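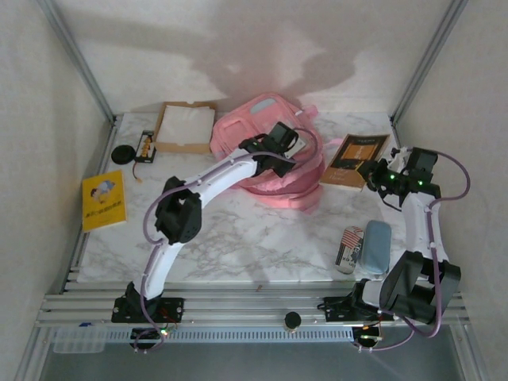

Porura Neighborhood Association
Minutes of the Backpack Drive planning meeting, June 2026
Held in the back room at the Nakpan Branch Library
Chair: Chukwuemeka Bako

Opening
Chukwuemeka opened at 7:00 p.m. and thanked everyone for coming out in such good numbers! Minutes of the last meeting were approved with one correction: the Dukisier Street drop-off box is on the north side of the building, not the south.

Where we stand
Last year we filled 801 bags. This year's target is 1361, which got a cheer and then a short silence. Requests from the schools are in, and the two elementary schools on the east side want more small bags than before. Chukwuemeka read out part of a thank-you letter from one of the school offices, and it was lovely to hear. A copy will go in the binder.

What goes in the bags
Long and happy discussion. Everybody likes the idea of a book in every bag, and the picks so far are wonderful - picture books and cartoon covers for the little ones, longer chapter books for the older kids. Agreed that the book goes in first, flat against the back, so the corners don't get bent. Pencils and notebooks follow, then anything soft on top.

Eyeglasses cases came up again. The hard ones are great for kids who wear glasses and just as handy for crayons, so we will keep taking them. No canned drinks inside the bags, please. Drinks are for the hand-out day tables only.

Bag check
We want every bag to feel like a present, and that starts with the bag itself. Checkers are asked to run each zipper all the way in both directions, tug the top handle, and let the shoulder straps out to full length before packing. Small front pockets get opened too (last year's sweep found somebody's house key). Bags with a torn seam go to the mending pile.
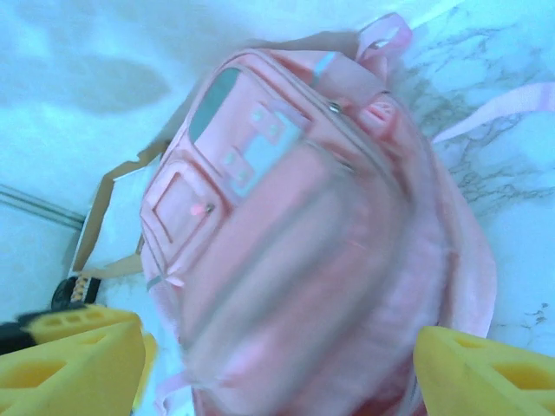 Pink backpack with handle loop, long strap and a bead on the front pocket zipper.

There was a lot of love for bags with decoration on the front. It was asked whether we should hold these back for the younger grades. After some back and forth the answer was no: kids choose their own on the day, whatever their age. Passed on a show of hands with 2 against.

Sorting and boxes
Open boxes and lids work well for cloth items, which can be folded and seen at a glance. Etovel Hardware has offered us 8 folding shelves for the summer. Accepted with big thanks! The shelves will go along the hallway wall, and the fire door must stay clear.

Other business
Leftover bags will be kept for the December coat day. Labels need reprinting in a larger size. Chukwuemeka will ask the library about a later closing time on packing nights.

Meeting closed at 8:25 p.m.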